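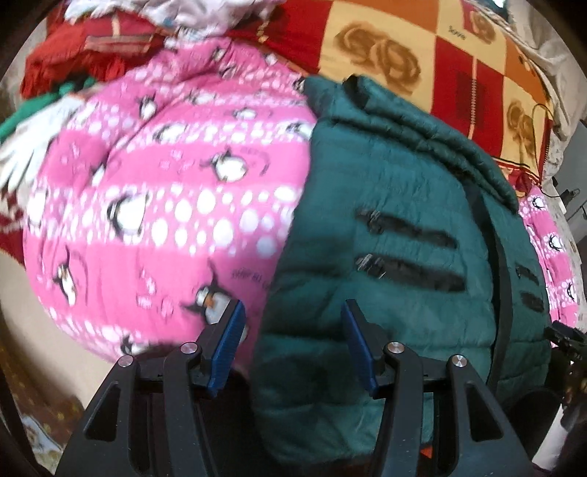

Don't buy it for the folding, my neighbor told me, buy it for the hours you get to spend not folding. I liked that a lot, so when Buckley offered me a month with its Poluretti hand-held gripper kit, I said yes before reading the small print.

The pitch is pretty simple. You do your own chores with the gripper in your hand, it records how you did them, and you send the recordings off to Skondberg, the service side of the deal. They train a laundry routine on your stuff – your jackets, your blankets – and load it onto a home arm you rent by the month. The kit is 795 dollars. The training plan adds another 600, and yes, I had to go sit down for a minute.

So how is it to use? Better than I expected! The jaws close when you squeeze, the ridged blue pads get a decent grip on slippery nylon, and by my second evening I'd quit thinking about my fingers. I started with the worst pile in the house: a teal puffer jacket, a pink penguin blanket, and a big checkered blanket with roses on it (a gift, don't ask me to part with it). Puffers are murder. You pinch one baffle and the rest of the coat slides off somewhere else, so you learn to go for a fat fold near the collar and lift slowly.

The blankets were easier but way more tiring. My wrist was done after 16 minutes, and the manual wants longer sessions than that. I ended up doing mine in short bursts at 9 p.m. with the radio on, and by the end of the month I had sent in 1,036 clips.

The app is where I got cranky. It rejected whole batches with a message that just said "retry," and the help line in Estness closes at four. Someone did call me back the next morning and sorted it out, which was nice, but I'd already redone half of them.

Would I pay for it? If you have a big family and a mountain of bedding, maybe. Me, I'd wait for the cheaper plan Buckley says is coming in December, and I'd ask for a lighter handle while they're at it.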